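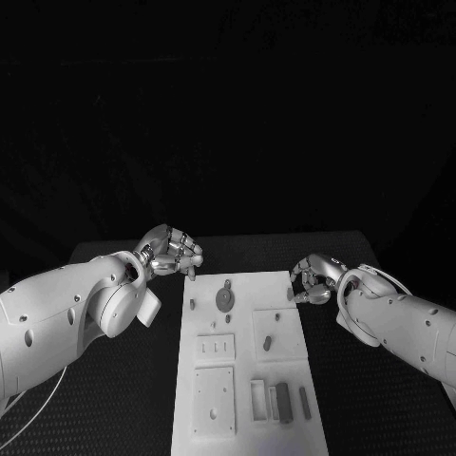 ¿Cuántas demostraciones hacen falta para entrenar una tarea nueva?

Depende de la tarea y de lo estrecha que sea la tolerancia de contacto. En Skesten planificamos 60 demostraciones válidas para una primera versión de la política y ampliamos después en función de los fallos observados. El conjunto completo de manipulación bimanual supera hoy los 2000 episodios, contando todas las tareas.

¿Qué se considera un episodio?

La grabación continua desde que el operador confirma la postura inicial hasta que pulsa el pedal de cierre. Incluye las imágenes de la cámara de cabeza, las posiciones articulares de brazos y manos, las consignas enviadas y una marca temporal común. Los tiempos muertos anteriores a la confirmación se descartan de forma automática.

¿Por qué se trabaja con un tablero de tareas y no con objetos domésticos?

El tablero blanco concentra geometrías distintas en poca superficie: un disco con orificio central, clavijas cortas, una placa con tres ranuras verticales, una bandeja abierta, un cilindro gris oscuro. Permite practicar aproximaciones y agarres diferentes sin volver a montar el puesto. Los objetos domésticos se incorporan en una fase posterior, con su propio protocolo.

¿Se graba siempre con las dos manos?

Sí, aunque la tarea solo requiera una. La mano inactiva debe quedar en una postura de espera registrada, con los dedos parcialmente flexionados. Si se deja fuera de registro, el modelo aprende una correlación falsa entre la ausencia de datos de un lado y el movimiento del otro.

¿Quién puede operar el sistema?

Cualquier persona que haya completado la sesión de formación con Eglė Vasiliauskas y haya entregado 3 episodios de calibración aceptados. La cuenta de operador se activa en Vuvdale, la herramienta interna de sesiones. No se comparten cuentas: el identificador de operador es una variable del conjunto de datos y se utiliza para separar entrenamiento y validación.

¿Cómo se varían las condiciones iniciales?

Vuvdale propone una configuración al comienzo de cada bloque: orientación de las piezas móviles, desplazamiento del tablero y postura de partida de los brazos. El operador la reproduce y la confirma. No se admiten variaciones improvisadas, tampoco las pequeñas.

¿Qué hago si se me cae una pieza?

Si la pieza queda al alcance y puede recuperarse con las manos del robot, continúe y marque el episodio como «recuperación». Estos episodios se conservan en una partición aparte. Si cae fuera de la mesa, cierre con el pedal, márquelo como «abortado» y espere a que los brazos estén en pausa antes de acercarse.

¿Se aceptan las demostraciones lentas?

Sí, dentro de ciertos límites. Se rechazan las que contienen paradas de más de 2 segundos sin contacto, salvo que la instrucción de la tarea las pida. La velocidad no se corrige en el posproceso — cualquier remuestreo altera la relación entre consigna e imagen.

¿Quién revisa los datos?

La primera criba la hace Filtel, un conjunto de comprobaciones automáticas: fotogramas perdidos, saltos articulares, desfase entre flujos. Lo que pasa Filtel llega a Maeve Coughlan y Ultan Ó Briain, que etiquetan el resultado por separado. En caso de desacuerdo decide Siobhán Hayes.

¿Puedo borrar un episodio malo?

No. Los episodios fallidos se etiquetan y se guardan. La eliminación se reserva para grabaciones en las que aparezcan personas ajenas al proyecto y debe solicitarse por escrito.

¿Por qué el fondo debe ser negro y uniforme?

Reduce la variación visual que no interesa en esta fase. El fondo se diversifica más adelante, en la campaña prevista para junio.

¿Cada cuánto se recalibran las manos?

Al comienzo de cada turno y después de cualquier colisión registrada. La rutina completa recorre todas las articulaciones de los dedos y guarda un archivo de desviaciones junto a la sesión. Si una articulación excede el margen, Vuvdale bloquea la grabación.

¿En qué formato se entregan los datos?

Un directorio por episodio, con vídeo, series numéricas y un archivo de metadatos. La conversión al formato de entrenamiento se lanza de noche desde el servidor Edwards. Los episodios cerrados después de las 18:00 entran en la conversión de la noche siguiente.

¿A quién dirijo una consulta que no aparece aquí?

A Mairéad Ní Chonaill, indicando el identificador de sesión y el número de episodio.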